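Stories > People > Shopkeepers

The woman who will sell you one screw

By Senyo Agbenyega
January 30, 2023

I had been told to come before nine, because after nine the plumbers arrive and then you can forget about getting a sentence out of Áine Hayes that isn't about compression fittings. So at twenty to nine I was on the step at Dalley's with two teas from the bakery, and she let me in through the side door, took one of the teas without asking which was which, and went straight back to what she had been doing, which was pouring washers into a drawer.

"Sit on the paint," she said. "It's perfectly comfortable. People have sat on that paint for hours."

The paint was masonry white, in the large tins, and it was perfectly comfortable. I stayed on it, with one break to help hold a ladder, until the middle of the afternoon.

Dalley's is a hardware shop of the kind most of us remember and fewer and fewer of us have. It is long, narrow and quite dark at the back, and it smells of creosote, rubber and string. There was a Mr Dalley, and before him there was his father, and Áine came to work for the younger of them on Saturdays when she was 13. She says she was taken on because she could reach the low drawers without groaning.

"He'd have been in his sixties then and his knees were dreadful. He used to call out a number and I'd duck down and get it. That was the whole job for the first year, really — ducking. But you learn a shop very well from the floor up. I could still tell you what was in every bottom drawer along that wall, even the ones we've moved."

She went away for a while (a college course in bookkeeping, a few years in the office of a carpet firm, a marriage she describes as "nice enough, and over") and came back when Mr Dalley asked if she would mind the place while he had one of the knees seen to. That was 28 years ago. He never did come back behind the counter full time, though he sat by the door on a kitchen chair until very near the end, telling customers that whatever they were buying was the wrong size.

"And he was right, generally," said Áine. "That was the annoying thing. He'd look at a man's trousers and know what boiler he had."

Buying one of something

What people come to Dalley's for, more than anything, is the chance to buy one of something. You can have a single screw, or a metre of sash cord, or the little rubber foot that has come off your ironing board. The foot is 20p. She has them in black and in a sort of old-tooth colour, and she'll ask you which.

I wondered if it could possibly be worth her while, and she put the tea down for this one, so I think she had been asked before.

"People say that to me, they say how can you make a living at 20p. Well, I don't make a living at 20p. I make a living because the woman who came in for the foot has a garden, and in spring she'll want compost and canes, and she won't go to the retail park for them because she's fond of me now. And her son's just bought a house. You want to be very nice to people whose sons have bought houses."

There are 2,840 different things in the stock book at the moment. She knows because she had just finished the January count, which she does herself with the radio on and the door locked, and which she looks forward to, she says, the way other people look forward to a week in Madeira. It is a real book, too, a run of red ledgers going back to the elder Mr Dalley. There is a computer as well, in the back office, for the VAT, and Áine is perfectly good at it. She just doesn't want it near the counter.

"If I've got a screen in front of me I look at the screen. And then I haven't seen your face when you say it's only a small leak."

We stopped then for a gentleman who wanted a hinge to match the one in his hand. The one in his hand was brass under a great deal of green gloss paint, and Áine turned it over a few times, scratched it with her thumbnail and walked off down the shop. She was gone so long that he and I had covered the weather, the bypass and his daughter's wedding. When she came back she had two, wrapped in newspaper.

"Bratberg," she told him. "They stopped doing that pattern, but I bought the last of them. You'll want the pair, my love, because if one's gone the other's thinking about it."

He took the pair. He also took a tin of stripper and a brush, and a bag of birdseed.

Where it all goes

The drawers are the famous thing about the shop, and there are people who come in only to look at them. They are oak, they run from the floor to well above my head along the left-hand wall, and each has a sample of its contents wired to the front: a cup hook, a wing nut, a picture ring. When I asked who had done the wiring she said the first Mrs Dalley had, in the evenings, with fuse wire, and that in all this time only a handful have dropped off.

But drawers, it seems, are only right for certain things. Áine has strong feelings on the subject, and I had the benefit of them for most of my second cup of tea. Anything heavy goes low. Anything that rolls goes in something with a lip. Anything people like to rummage in has to be open at the top and at hip height, "or they won't rummage, and if they don't rummage they don't find the thing they didn't know they wanted". She is all for plastic tubs where plastic tubs will do, and has no patience with visitors who sigh over them.

"They want it all to be wood and brown paper. I say to them, have you ever tried to get linseed putty out of a wooden drawer? A tub, you can take it out to the yard and hose it. Mr Dalley would have given his good knee for a decent tub."

The one rule she won't bend on is that nothing goes into a container until the container has been emptied, wiped and looked at. She learned this from a mix-up between metric and imperial bolts that lasted, by her account, most of a summer, and which she still can't discuss in front of the plumbers.

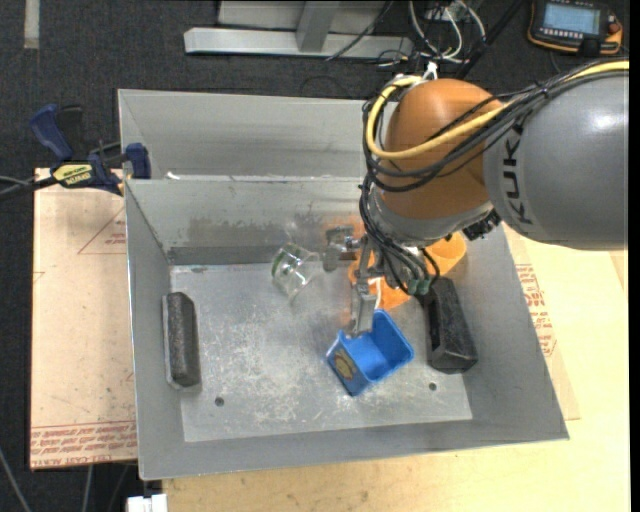
The year of the roof

I had wanted to ask about the bad patch, and she brought it up before I could. It was a wet August, the sort where you give up on sandals, and she had come down one morning to find water running along the ceiling joists and dripping, very neatly, into the seed display. The roofer found that most of the lead in the back valley had gone. Some of it had perished and some of it, he thought, had been helped on its way.

"I sat down on the stairs and I thought, well, that's that. I thought it quite calmly. I thought I'd see if the Cuypers people still wanted the lease."

Cuypers are the kitchen showroom next door, and they have wanted the lease on and off for years, always very politely. They send a hamper at Christmas. Áine got as far as looking out the phone number.

What stopped her was a carrier bag. One of the regulars, a retired signwriter, had heard about the roof in the bakery, and by closing time he had been up and down the street with the bag, shop to shop and house to house. He hadn't told her he was doing it, and she says she would have locked him in the shed if he had. There was £965 in it, a good deal of it in coins.

"It wasn't enough for the roof, you know, it wasn't anywhere near enough for the roof. But I couldn't very well shut after that, could I? Some of it was in old envelopes with people's names on, and what it was they'd come in for. One of them said 'tap washer, you wouldn't take the money'. I'd no memory of it at all."

She borrowed the rest. The loan has a little while to run yet. The envelopes are in the office, in a biscuit tin, and she went to fetch them for me and then had to go and see to something at the far end of the shop for a few minutes, so I read them by myself. Tap washer. Two hooks. Advice re: mice.

What she would like to be asked

Towards dinner time (the plumbers had come, been funny, and gone) I asked if there was a question people never put to her that she wished they would. She thought about it while cutting a length of chain.

"I'd like them to ask what it's for. I mean ask me to ask them. People come in and say, I want a bracket, and they've already decided on the bracket. And if they'd only tell me there's a shelf, and on the shelf there's a fish tank, we could all save ourselves a lot of water on the carpet."

She likes a problem described from the beginning. One of her favourites was a lady with a Zilano coffee pot, bought on honeymoon, that had lost the knob from its lid. No spare to be had anywhere. Áine kept the lid for a fortnight on the shelf by the till and tried everything that came through her hands against it, and what fitted in the end was a drawer pull for a doll's house. The lady cried, and then Áine did, and a man waiting for paraffin had to go and stand outside.

I asked what happens after her, as one has to. She has a niece, Áine says, who is good with people and hopeless with fractions, and a Saturday lad who is the other way about, and between the two of them there might be one shopkeeper. She isn't in a hurry. Her own knees, she pointed out, are excellent, and she went down and up behind the counter to prove it.

Then the bell went and it was a young couple with a pushchair, a radiator valve in a freezer bag and the look of people who have turned the water off and would quite like to turn it on again. Áine wiped her hands down her overall.

"Now then," she said. "Start from the beginning. Which room?"

Dalley's is open every morning from half past eight and closes for an hour at one. If the front door sticks, push at the bottom.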